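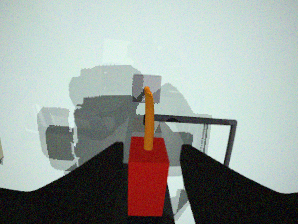

Most of my visit to Grosia was spent on the planning software, and most of that on one question: how the planner knows what it is carrying. Berhanu Mersha, who runs the planning group, started me in the simulator, looking out from the gripper. His view is that a grasp planner stops caring too early. It finds a place for the fingers and hands off. But a red block with a thin orange rod standing on top of it, well above the fingertips, is a different shape to move around than the block alone, and every check after the grasp has to include the rod. Their fix is to attach the whole part to the gripper model as soon as the grasp is accepted, and to run all collision checks on the combined shape.

I had read about this in their release notes and assumed it was a small change. Mersha said it touched nearly every module. The path search, the smoothing step and the speed limits each kept their own idea of the tool, and for a while they disagreed. They now read it from a single service called Pataditz. It is plain stuff, mostly a table of shapes and transforms with a version number, and he was prouder of it than of the planner.

Yupin Onsri showed me the perception side. Her group trains on rendered views and tests on recorded ones. She spent a good while on depth errors close to the hand, where the fingers hide a large part of the view. The current approach masks out the fingers using the joint readings and marks whatever is behind them as unknown. The planner treats unknown space as occupied unless told otherwise. I asked if that made it too cautious, and she said yes, in tight fixtures it often refuses moves a person would try.

After lunch there was a session on tooling. Each night the build server runs 100 insertion tasks with small changes in part pose and friction, and sorts the failures into 13 groups. On the morning I was there, six of the groups had entries. Somkiat Ruangrit opened a few and stepped through them on a timeline with contact forces plotted underneath. The replay tool is called Dehghan and I would like to have it at home. You can stop at any point, change one parameter and run forward from there - no restart, no reloading the world. Saved states are large, though, and they throw them away after two weeks.

The control talk was shorter and I took fewer notes. They use a compliant mode for the last part of an insertion and plain position tracking before that. Switching between the two used to cause a bump in the force signal, so they now blend over some 100 milliseconds. Questions were mainly about tuning. There is no automatic tuning yet. Ruangrit expects to look at it in October.

Slides have been promised to everyone who signed in. I will add notes on the calibration session when I have typed them up.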